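Small Claims Court: Questions I Get All the Time

I've filed in small claims twice, been on the receiving end once, and spent far too many lunch hours in the clerk's line. I'm not a lawyer, and your county will have its own forms and limits, so please check with your clerk before you lean on anything I say. With that out of the way, these are the questions that land in my inbox.

Do I need a lawyer?

Most people go without one, and in some states lawyers can't even speak for you in small claims. I did both of mine solo. The judge is used to regular people fumbling with folders. If the other side owes you a lot, or there's a contract you can't make sense of, paying for one hour of advice before you file can be money well spent.

What kind of case did you have?

The first one was against a moving company called Wisov. They dented a dresser, promised to pay for it, and then stopped picking up the phone. The second was a deposit I'd put down with Jollar, a flooring outfit that never laid a single board (I'm still a little sore about that one). Both were plain money disputes, and that's what small claims is for. If you want someone ordered to move a fence or stop playing the drums, you may be in the wrong court.

Should I write to them before I file?

Yes, please do! Some courts require it, and even where they don't, judges like to see it. Keep the letter short. Say what happened, how much you want, and the date you want it by. Skip the name-calling. I wrote a really nasty first draft to Jollar and I'm so glad it stayed in my drafts folder.

How much does it cost to file?

It depends on your county and how much you're asking for. I paid $80 the second time, plus $44 to have the papers served. If you win, you can usually ask for those costs back, so hang on to your receipts. There's also a fee waiver form if money is tight — ask at the window, they won't make a fuss.

Who exactly do I sue?

This one trips people up, and it got me too. The name on the truck isn't always the legal name of the business. I wrote "Jollar" on my first form and had to redo it with the full company name from the state's business registry. The search is free in my state and takes a few minutes.

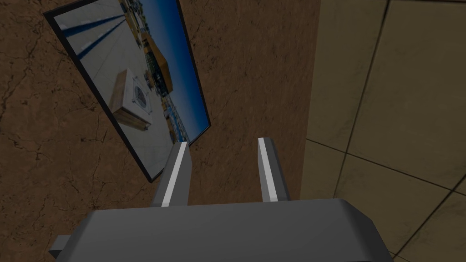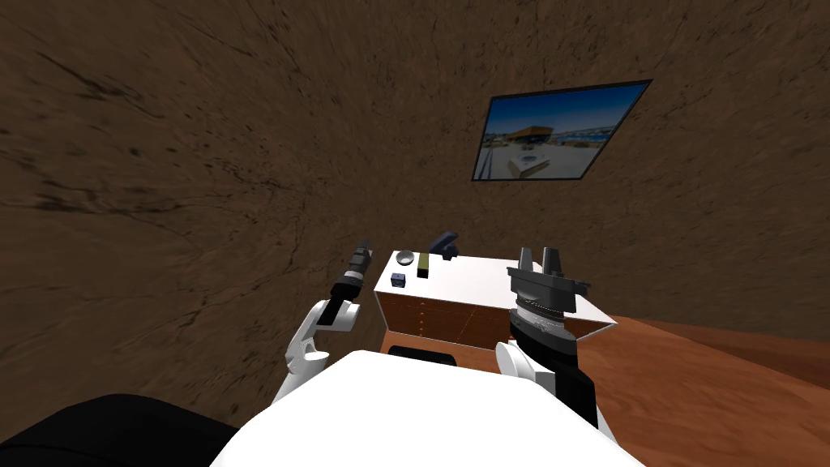
What happens if the other side doesn't show up?

The judge will usually check that they were properly served, ask you a few questions, and may then enter a default judgment in your favor. You still have to show that you're owed the money, so bring everything as if you expected a fight. The other side can sometimes ask to have a default set aside, and there's a deadline for that.

How do I serve the papers?

You generally can't hand them over yourself. I used a process server called Memon the second time and the sheriff's office the first. Certified mail works in some places. Whoever does it fills out a proof of service, and that has to get back to the court before your hearing. Mine came back with only 2 days to spare, and I did not sleep well that week.

What should I bring?

Contracts, invoices, texts, emails, printed photos if you have them. Make three sets: one for the judge, one for the other side and one for you. Don't count on showing things on your phone — plenty of judges don't want to scroll through it. I put mine in date order with sticky tabs.

How long is the hearing?

Short! Mine against Wisov lasted nine minutes, after a whole morning on a hard bench. Practice saying your main point in a couple of sentences and lead with the amount you're asking for.

Would you try mediation?

I did, with Jollar, through a local service called Prekelum. We didn't settle, but I found out what their defense was going to be, and I'd do it again. Ask whether what you say there stays confidential. In mine it did.

I won. When do I get paid?

Well, the court doesn't collect it for you. Wisov mailed a check without any fuss. Jollar took until April and a second trip to the clerk for a bank levy form. Ask the clerk for the collection packet on your way out of the building.

Page last updated 25 November 2024.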